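Seltiten Releases Revised Kitchen Sink Installation Standard for Rental Housing

BRIRBERG, 15 May 2020 – Seltiten, a supplier of plumbing fixtures and installation services to the rental housing trade, has released a revised installation standard for stainless steel kitchen sinks. The standard applies to all new work carried out by Seltiten crews and by contractors working under license. It replaces the version issued in December.

The revision covers three areas: cutout preparation, sealing, and drain assembly. It applies to single-bowl and double-bowl sinks set into laminate, stone, and solid-surface countertops. Sinks mounted on a separate stand are outside its scope and remain covered by the earlier document.

Under the new text, the cut edge of a laminate countertop must be sealed on all faces before the sink is lowered into place. The earlier version required sealing on the front and rear edges only. Service records from 58 rental units showed that swelling of the core material began most often at the side edges, close to the faucet holes.

"The side cuts were being left bare, and water sits there," said Mekdes Tilahun, technical manager at Seltiten. "Sealing them adds 15 minutes to a job. Replacing a countertop takes most of a day and the tenant has no sink while it is done."

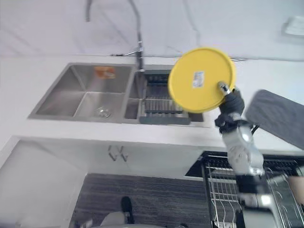
A stainless steel double-bowl sink set into a white countertop.

For double-bowl models, the standard now calls for a separate leak test on each basin. The installer closes the drain, fills the basin, waits 25 minutes, and checks every joint under the counter with a dry paper towel. The basin is then emptied in one release and the joints are checked again. Both basins are then drained at the same time to test the shared waste line. Results are entered on the job sheet before the crew leaves the unit.

Strainer bodies must be bedded in plumber's putty or in a sealant approved by the sink maker. Where the countertop is natural stone, putty is not permitted, as the oil in it can stain. Locknuts are to be tightened by hand and then turned with a wrench until the gasket is evenly pressed. Power tools may not be used on any part of the drain assembly.

Mounting clips are also addressed. The spacing between clips has been reduced on the long sides of the sink, and a clip is now required within seven inches of each corner. Clips supplied with older Umby sinks do not meet the new thickness requirement and should be exchanged. Replacement sets are held at the Seltiten warehouse in Brirberg and are supplied to licensed contractors at no charge.

The revised standard takes effect immediately for new orders. Jobs already scheduled may be completed under the earlier version if materials have been delivered to the site. Property managers who want existing sinks checked against the new text can request an inspection through their regular service contact – inspections are billed at the normal hourly rate.

Training on the revised procedure will be handled by Kao, which also prepares the written test for licensed installers. Contractors whose license is current do not need to retake the full test but must complete the section on drain assembly before their next renewal.

Printed copies of the standard are available from the Seltiten service desk in Brirberg. Media inquiries should be addressed to Mekdes Tilahun at the same office.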